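**Keeping the small-parts arm at Brolten going**
Tue 22 October

The sorting arm in the Brolten workshop has been back in daily use since the end of September, and several people have asked what was done to it and what they should do when it is their turn to look after it. Most of it is simple. The arm picks small parts off the table and puts them where they are meant to go, and nearly all of its bad days come down to the fingers, the camera at the wrist or the cables between them.

The trouble in September was dropped parts. Push button switches were being picked up by the housing, turning in the fingers and falling out before they got to the tray. We first blamed the program and spent the best part of two days on it. The fault was in the left finger pad, which had worked loose on its bracket and was closing slightly ahead of the right one. On a big item you would not notice. On a small switch it pushes the part sideways before the other pad arrives.

Both pads came off, the brackets were cleaned and the screws went back in with fresh thread lock. We used the Clamex pads already in the cupboard, so nothing had to be ordered. If you take a pad off, do one side at a time and leave the other alone until you have finished. The left and right pads look the same on the bench and do not sit the same way round.

After that the wrist camera was set up again. It has to see the tips of both fingers and the table between and beyond them. If one finger has gone out of view, the camera has moved, and no amount of fiddling with the settings will put it right. Slacken the clamp, turn the camera until both tips are back, tighten it and run the Sartori calibration from the start. The calibration takes 12 minutes. Please don't stop it part of the way through, as it keeps the half-finished values and the arm will then miss everything by the same small amount.

Weekly jobs, for whoever has the arm that week:

- Wipe the table with a dry cloth. Spray cleaner leaves a shine that the camera picks up.
- Wipe both finger pads and look for nicks along the edges.
- Check the screws on the finger brackets with the short hex key. Nip them up, no more.
- Follow the cables by hand from the gripper back to the first clip. They need enough slack for the wrist to turn fully both ways.
- Open and close the gripper five times with nothing in it and listen. A click at the end of the stroke is normal. A scrape is not – stop and put it in the log.

Every 1000 picks the arm asks for a longer check, and the screen will not let you past it. The counter stood at 1143 when we opened the log in September, which means that somebody had got past it. The setting that allowed this has now been changed.

For the longer check, put a mixed handful of parts on the table, spaced well apart and lying however they fall. Use round things as well as square ones. Capacitors are good for this, as they show up a pad that isn't gripping evenly. Then try the arm over something larger and pale. White plastic is hard for the camera under our lights, and if the exposure has drifted you will find out there first.

Shadows are the other thing to watch. The arm throws its own shadow on the table when the lamp on the window side is on, and it sometimes reads the edge of the shadow as the edge of a part. Leave that lamp off while the arm is running. Undell are due to quote for a flat light panel over the table, and we will pass on the price when it comes.

Spare pads, screws and the short hex key now live in the grey drawer under the controller. The log is the blue book on top. Please write in it even when all is well, with the pick count and what you checked. Gaps in the book were half the reason the loose pad took so long to find.

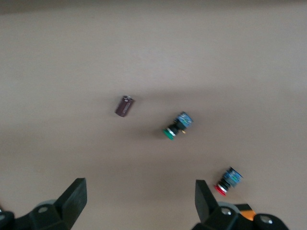
Wrist camera views, both with the gripper fingers at the bottom. The capacitor and the two switches are in the first, the white organiser in the second.

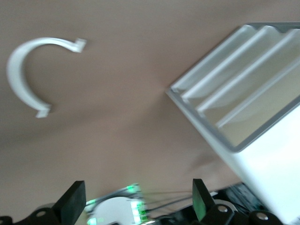
*Workshop technician, Brolten*

If you would like to be shown the pad change before your first week, come by the workshop any morning before ten. It takes less than half an hour, and there is a set of worn pads to practise with.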